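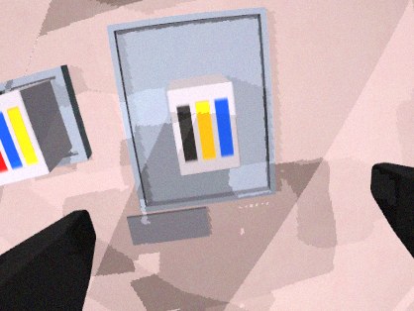 I've lived in Vandham for most of my adult life, and I'd like to put in a word for the slow bus. You know the one. The 141 wanders out past the old Durnier bakery, loops through Villanueva Street for no reason I've ever figured out, and gets you downtown long after the express has come and gone.

The city wants to drop it in January and put the money into the express. Fine, I get it, the express is full every morning. But the express doesn't stop by the clinic, and it sure doesn't stop at the foot of the hill, where my neighbors get on with their shopping carts (and their opinions!).

I ride it home at 5:30 and I love it. I've read whole novels on that bus. I've learned who's moving and whose tomatoes failed. Try that on the express, where everybody's standing up and holding on. 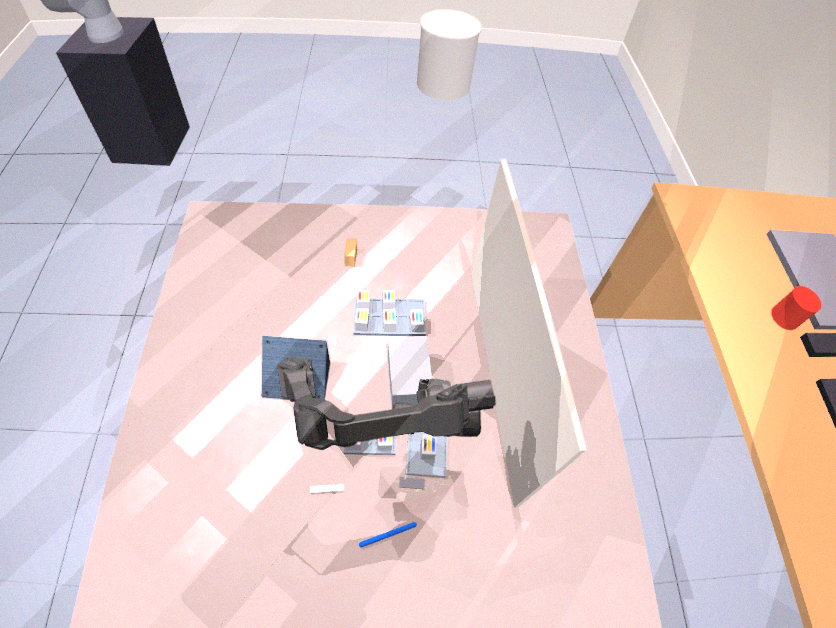
A robot arm over a pink mat, with a white board standing at right.

They say the route costs too much per rider. Maybe so, but we spent plenty on the new parking deck, all 800 spaces of it, and I've never seen the top level used. Give the old bus another year and print a timetable people can read.

Contact | Copyright Vandham Plain Talk | Back to top
Last updated: October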